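Reet Paulauskas took over as head coach of Kuusk in August, with the club second from bottom and most of last season's back line gone. Six months on they sit fifth, and a win at Flekell on Saturday would put them level on points with fourth place. We spoke on Wednesday, February 10, 2021, the morning after a long video session with her defenders.

She began with the Tillix match, a 2-2 draw in which Kuusk led twice.

"I've watched it three times and I'm still annoyed," she said. "The first goal we gave away is a throw-in. We have five players standing there and the ball goes over all of them. You can work on shape all week and then you forget to mark somebody at a throw-in."

Kristaps Žukauskas, the goalkeeper, took some criticism for the second one, a low shot from outside the area that went in at his near post. Paulauskas doesn't agree with it.

"He sees it late. There are two bodies in front of him, and one of them is ours. He made a save in the first half that was much harder, and people don't bring that one up. He starts on Saturday. I told him so in the dressing room right after the game."

Žukauskas has been at the club since 2014 and has played 116 league matches, more than anyone else in the squad. Paulauskas made him captain in her second week. She said it was a short conversation.

"I asked him if he wanted it. He said yes. Then we talked about corners."

Kuusk have scored 14 goals from set pieces this season, and she puts much of that down to her assistant, Branislav Tóth, who runs those sessions on his own.

"I don't interfere. He has his drawings and his names for the routines, and the players know them better than I do. If I stand too close I start changing things, so I go and work with the wingers."
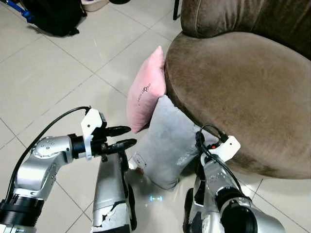
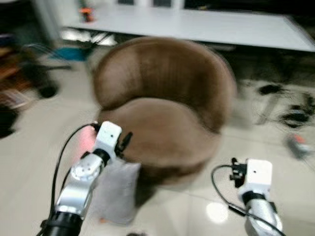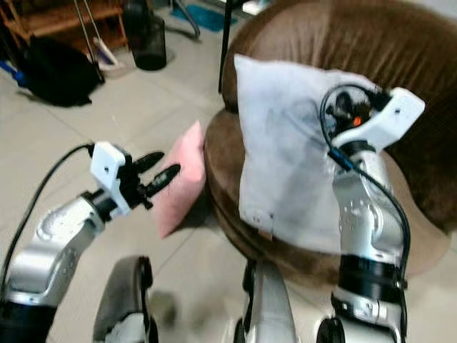

Brown upholstery and cushions.

The bigger question is up front. Inese Jõgi's brother-in-law Aivar Hunt, the leading scorer until December, has not played since he hurt his hamstring against Flusilo. He has been running on his own and joined part of the session on Monday. Paulauskas would not say whether he'll be on the bench.

"He wants to play. He always wants to play. He told the physio he was fine the day after he did it, and he couldn't walk down the stairs properly. If we bring him back a week early and he's out until spring, that's my fault and not his."

Jõgi is that physio, and Paulauskas said she has the final word on it.

"If Inese says no, it's no. I had a coach who didn't listen to the medical people, and I finished playing two years before I should have. My knee still tells me when it's going to rain."

Without Hunt, Kuusk have used a midfielder as the most advanced player and pressed higher. It worked well at home, less well on heavy fields away. The attendance for the home game against Flekell last season was 1795, the best of the year, and this time the stands will be closed. I asked whether the players feel that.

"Of course. You hear everything. You hear the other bench, you hear me, and I think they'd prefer not to hear me. Late in a game, when the legs are gone, a crowd gives you another five minutes. We have to find those somewhere else."

Flekell have lost only once on their own field. They play long to a tall center forward and pick up what drops around him, and Paulauskas expects more of the same.

"They don't hide it. The first ball, fine, he'll win some of those. We have to be there for the second one. We lost that game in the fall because we stood and watched."

She has a contract until the end of the season. There have been talks about extending it, but she said they can wait until after the Flekell game and the two that follow it. Training was due to start at eleven, and she wanted to look at the field first.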